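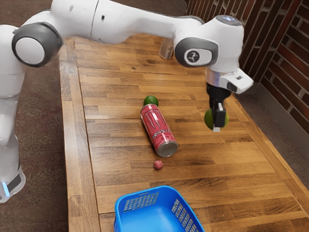 Practising on a table that does not exist

The lime weighs nothing. Neither does the can or the blue basket, and the brick wall beside them could be swapped for plaster before the arm's next attempt. Everything on the table was drawn by a computer, and it was drawn so that a piece of software could learn to pick things up before it was let near a real kitchen or packing bench.

The software is called Estar. It was written over the past two years by a small group at Waneton, a research firm that works on robot handling, and in September the group finished the longest test of it so far. The results are mixed, but in ways that other people in the field may find useful.

The idea behind Estar is an old one. Training a robot arm on real objects is slow. Somebody has to set the table, watch the arm, put back whatever it knocked over and start again. Fruit bruises and cans dent. A simulated arm can work through the night with no one in the building, and when it drops something, the program puts it back in an instant.

The trouble comes when the training is over. A program that has only ever seen drawn limes may not know what to do with a real one. The light is different, the skin is more slippery, and the fingers of a real gripper bend a little when they close. Researchers call this the gap between simulation and reality, and most of the work in this corner of robotics goes into making it smaller.

"You can get a very good score in the simulator and then watch the real arm push a lime off the edge of the bench," said Abdelghani Hamdy, who leads the Estar work. "We did that for most of our first year."

The usual answer is to vary everything. Change the lights, the colours, the floor and the camera, and do it so often that the program stops relying on any of them. Waneton does this too. The table might be strips of honey-brown wood in one run and plain grey in another. The brick may go, or the carpet.

Where Estar differs is in how it chooses what goes on the table. Most systems scatter objects at random. Estar keeps a record of which layouts the arm has failed on and builds new ones that are close to them, with one thing changed each time. If the arm misses a lime that is tucked against a fallen can, it will be given the same can and lime with the can turned a little, then with the lime moved a little further out, then with a second lime standing clear. Hamdy's group calls these families. A family is kept in use until the arm can manage most of its members, and then it is dropped and brought back later as a check.

For the September test, the group built 2,000 layouts this way and trained one copy of the program on them. A second copy was trained on the same number of random layouts. Both were then moved to a real arm on a real bench in the firm's workshop and given 800 attempts each at picking up a named object and putting it in a basket. Neither copy was allowed any further practice once it was on the bench.

The families won, though not everywhere. On crowded tables, where the wanted object was touching something else, the copy trained on families failed far less often. It was better at coming in from the open side, and better at leaving its neighbours standing. On clear tables, with each object sitting on its own, the two copies were too close to separate. With small round things it did slightly worse than the random copy.

That last result took up much of the group's time afterwards. Kai Eichhorn, who ran the bench trials, thinks the cause is in the training. Early on, the arm failed so often on cans lying on their sides that the system kept making more of them. Cans crowded out nearly everything else, and small objects were hardly practised in the final weeks.

"It was doing what we asked," Eichhorn said. "We told it to spend time on what it found hard, and it found cans hard. We should have put a limit on that."

A limit has since gone in. No single kind of object can now take up more than 30 per cent of the new layouts in a training round. The group has not yet repeated the full test with the change in place, and Hamdy would not guess at the outcome.

Other questions are still open. Glass is one of them. A clear cup shows the table through its sides, both in the simulator and on the bench, but light bends through it differently in each, and the arm was poor at judging the rim. The group left cups on the table as things to be avoided and did not score attempts to lift them. Soft items such as bread and folded cloth were left out altogether, because the simulator handles them badly and slows to a crawl when there are several.

There is also the matter of cost. Building layouts from past failures means storing and sorting those failures, and training took 14 days against nine for the random copy on the same machines. For a large firm that may not matter. For a university group sharing its computers with three others, it could decide the question.

Usmani, a company that makes sorting equipment for food packers, has been given an early version and is trying it on trays of mixed fruit. Its interest is in the crowded table result. Fruit on a packing line is nearly always touching other fruit, and the firm's present system asks a person to step in whenever two pieces are pressed together.

Waneton plans to release the layouts, along with the code that makes them, under the name Ondon. The bench recordings will go with them, failures included. Hamdy said he would like to see someone else run the comparison on a different arm with a different gripper, as all the numbers so far come from one bench.

In the meantime the simulator is busy with small round objects. The next bench trials will use radishes, grapes and a bag of rubber balls that Eichhorn bought for the purpose.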